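Grilgate Backup for WordPress

Grilgate Backup copies your WordPress database and uploads folder to storage you control, and puts them back when you ask it to. It runs as an ordinary plugin. There is no separate control panel and no account to create with us.

Current version: 5.2
Last updated: Mar 26, 2023
Author: Loan Ngô
License: one site, one year of updates

What it backs up

Every backup contains the full database, the uploads folder and a list of installed plugins and themes with their version numbers. Theme and plugin files are left out by default. To include them, open Settings > Grilgate > Contents and check "Include code folders." Backups get much larger with this setting on, so check the space on your storage first.

Folders can be excluded by name, one per line. Cache folders written by the common caching plugins are already on the exclude list and can be taken off it.

Where backups go

You can send backups to an FTP or SFTP server, to any S3-compatible storage, or to a folder on the same server. The same-server option is there for testing and we don't recommend it for anything else. If the server goes down, the backups go with it.

Each destination has its own schedule. You can send the database to one place every night and the whole site to another once a month. Old backups are removed after 30 days unless you change the number or mark a backup "Keep."

Large files

Uploads are split into parts before sending. The default part size is 111 MB, which works on most shared hosts. If your host stops long-running scripts early, lower the part size and turn on "Resume after timeout." The plugin then picks up at the last finished part on the next cron run. Parts are numbered and checked when they are put back together, and a backup with a missing part will not be offered for restore.

Sites with little traffic may find that scheduled backups start late. WordPress cron only runs when somebody visits a page. Set up a real cron job on the server and point it at the address shown under Settings > Grilgate > Schedule.

Restoring

Go to Tools > Grilgate Restore, pick a backup and choose what you want back: database, uploads or both. Single uploads can also be restored without touching anything else. Type part of the file name in the search box and check the files you need.

The site goes into maintenance mode while the database is being replaced. You will be logged out at the end if your user record in the backup differs from the current one. Log in with the password that was valid when the backup was made.
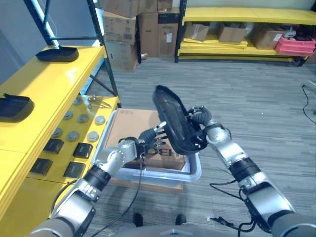 Media restore in version 5.2 keeps the attachment record and the file together. Earlier versions restored the file but could leave the alt text and caption blank if the attachment had been deleted from the library. The search box now looks at alt text as well as file names, and this is useful on sites where uploads still carry the names the camera gave them. Alt text might read "Robot hand holding a curved black plastic shell over a bin with a cardboard box in it," and searching for "shell" or "cardboard" would bring the file up in the restore list. Captions are searched too if you check "Include captions." Resized copies are hidden from the results and come back along with the original.

Moving to another host

Install WordPress and Grilgate Backup on the new host, add the same destination and run a restore. If the domain has changed, enter the old and new addresses when asked. Serialized data is handled. Multisite networks can be backed up as a whole, but one site can't be pulled out of a network backup yet. We plan to add that in April.

Works with

The Troso form builder and the Kpodo gallery plugin both keep data in their own database tables. These tables are included without any extra setup. Wekholm Cache should be emptied after a restore, or visitors may be shown old pages.

Requirements

WordPress 5.6 or later
PHP 7.4 or later, with the zip extension
MySQL or MariaDB
Outgoing connections allowed by the host, for remote storage

Known issues

Error 648 in the log means the destination refused a part after accepting the login. In most cases the storage is full or the user has no write permission on the folder.

Backup names with non-Latin characters are shortened on some FTP servers. The files themselves are not affected.

Support

Send the log file with your first message. You can download it under Settings > Grilgate > Log. Passwords and storage keys are removed from it before download.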